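4 de mayo de 2019
Por Hằng Đào

A mí me contrató Pletura para probar aventuras gráficas, que suena a trabajo soñado hasta que llevas 24 noches atascada en la misma puerta. El juego se llamaba Zirkell y salía por episodios; yo tenía el 3, el del faro, y la puerta del faro no se abría ni a tiros.

Llamé a Ernő Vass, el guionista, a las dos de la mañana (¡perdón, Ernő!).

—¿Le has dado las buenas noches al farero? —me preguntó.

—El farero está muerto desde el episodio 2.

—Ya. ¿Y se las has dado?

Volví a la tableta, bajé al cementerio de los percebes, toqué la lápida y escogí la frase más tonta del menú.
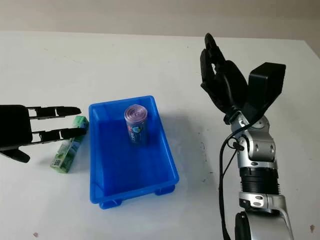 Sonó un clic, arriba, en lo alto de la torre. Y luego una voz que no venía en el guion, porque el guion me lo sabía entero, me dijo: «Buenas noches, Hằng».

Ernő seguía al teléfono. Le pregunté quién había grabado aquello.

—¿Grabado el qué? —dijo.

Apunté el fallo como leve y me fui a dormir con la luz encendida.

Relatos recientes
- Partida guardada en diciembre
- El inventario de Thân
- Tovidex no responde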